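Bus tub

A bus tub, also called a bussing box or dish bin, is a shallow open container used in restaurants, canteens and catering kitchens to carry tableware between the dining area, the dishwashing station and storage.

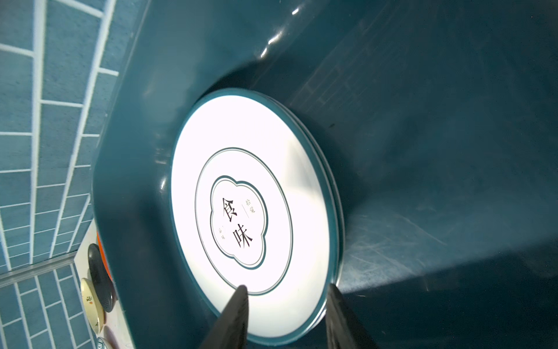
White round plates with a thin teal trim, stacked in a deep teal plastic bin. The top plate bears the characters 食味.

Description

Most bus tubs are molded in one piece from polyethylene or polypropylene, with rounded inside corners and a rolled or ridged rim that stiffens the walls and serves as a handhold. The walls usually slope outward so that empty tubs can be nested. Common colors are gray, black and brown, though many manufacturers offer brighter shades so that kitchens can assign a color to each kind of load. Stainless steel versions exist but are heavier and noisier in use.

The load a tub can hold is limited less by its volume than by the weight a worker can lift safely. A ceramic dinner plate of ordinary thickness may weigh more than 500 grams, and a tub filled to the rim with plates is often too heavy for one person. For this reason tubs intended for ceramic ware tend to be shallow.

Use

In table service, used dishes are scraped, sorted by size and placed in the tub with the largest pieces at the bottom. Glasses are normally carried in a separate container. At the dishwashing station the contents are transferred to racks, and the tub itself is rinsed before it goes back to the floor. Clean and soiled ware are kept in different tubs — in many kitchens these are marked by color or by a label on the end wall.

Plates may be laid flat in a single column or stood on edge against one wall. The first method is steadier during transport, while the second makes it easier to take out one plate at a time. Plates with a raised foot can scratch the glaze of the plate beneath them, and decorated ware is sometimes separated with paper or thin foam when it is to be stored for long periods.

Wear and replacement

The floor of a plastic tub gradually becomes scratched by the unglazed foot rings of ceramic dishes. Fine scratches are mainly a matter of appearance, but deeper ones hold food residue and are difficult to sanitize. Nermin Akyol, in a handbook prepared for the Zaltance catering school, recommends that tubs be inspected every 4 weeks and withdrawn when a groove can be felt with a fingernail.

A study of canteens in Flirkstead by Canan Gezer followed 53 tubs in daily use and found that cracks began most often at the corners of the rim, where tubs had been dropped or pulled from a tight stack. The tubs in the study had lasted for some 900 wash cycles before replacement.

See also

Dish rack
Food storage container
Serving cart
Tableware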